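Maio, 22h10

Retomei o escorredor, que estava parado desde a mudança para a casa da Worden. O modelo antigo, o Nidau de dois andares, foi para a garagem. Os pés tinham ferrugem na solda e a bandeja já não escoava para o lado certo. Não vale a pena reparar: a solda nova custa mais do que a peça.

Comecei pela bancada. Medi o desnível com a régua de 1000 mm e a bolha. Há uma queda de 5 mm no sentido do lava-loiça, suficiente para a água correr sozinha e insuficiente para deslocar um suporte carregado. Deixei como está. Limpei a junta com vinagre diluído, esperei, passei a escova, repeti. O silicone continua amarelo no canto esquerdo. Fica para quando comprar o cartucho.

Pratos. A loiça de faiança (Iglesias, a do serviço grande) passou toda para o armário de baixo. O peso concentrado na prateleira de cima já tinha dado flecha na tábua, medida em março e outra vez hoje, sem alteração. Em cima ficam só os leves, os coloridos, que são os de todos os dias. Lavagem à mão, água a menos de 60 graus, detergente neutro, esponja sem face abrasiva. Os dois primeiros que tive deste género perderam o acabamento na máquina e desde então não insisto.

Disposição no suporte de arame: todos na mesma direção, inclinados para trás. Experimentei antes disto alternar as faces, frente com frente, e a água ficava presa entre os rebordos. Com a mesma orientação cada prato pinga pelo seu próprio bordo. A ordem das cores não obedece a critério técnico. Pus o salmão à frente e os escuros atrás porque é por essa ordem que os tiro do lava-loiça.

Outra nota sobre o suporte: o arame é fino e cede um pouco quando se carrega de um só lado. Carregar de trás para a frente e descarregar da frente para trás. Não arrastar sobre o tampo, levantar sempre. O risco junto à tomada vem daí.
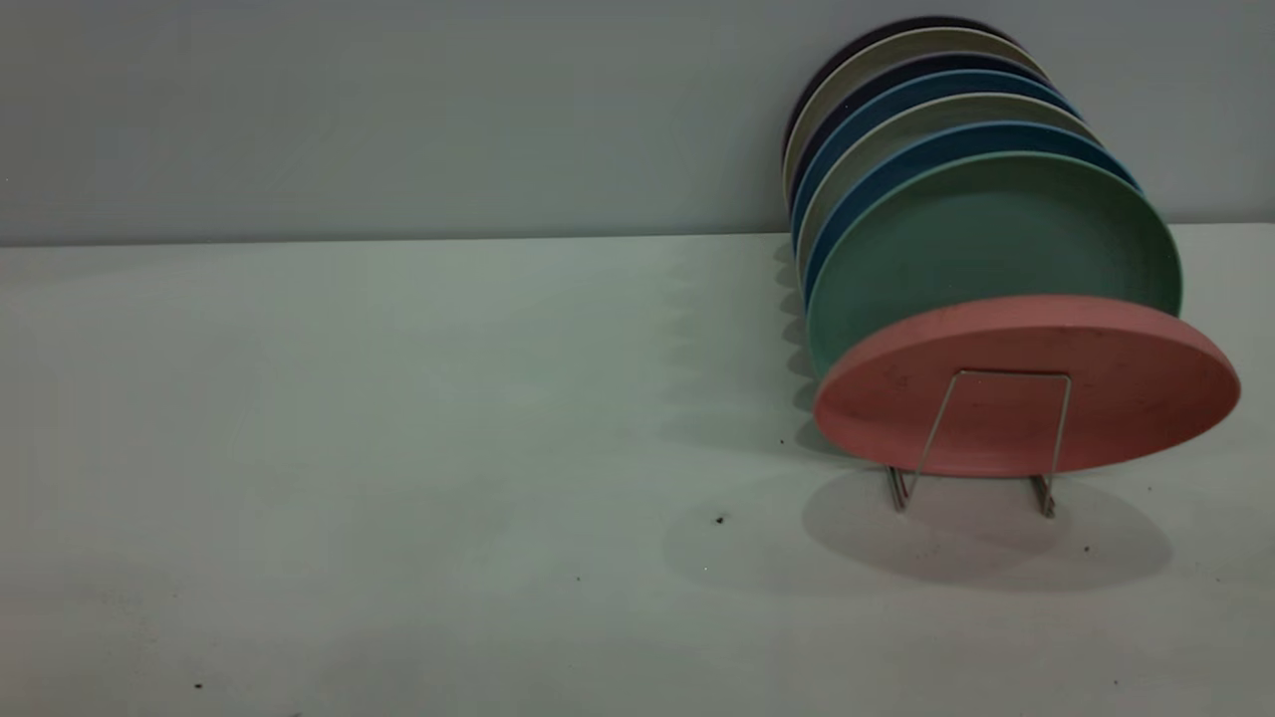

Suporte de arame com os oito pratos, salmão à frente.

Pesei o conjunto na balança da despensa, suporte incluído: 2350 g. Registado na folha da cozinha, ao lado do peso do serviço Iglesias, para quando tiver de decidir a prateleira nova. O catálogo da Culham traz uma consola de parede que serviria, mas a furação não coincide com os montantes e não quero buchas naquela parede.

Falta: cartucho de silicone branco, pano de microfibra, feltros para os pés do suporte (diâmetro a confirmar, os que há na gaveta são grandes demais). Ver também se a gaveta dos talheres ainda prende a meio curso. Hoje prendeu duas vezes.

Luz da cozinha apagada às 22h50.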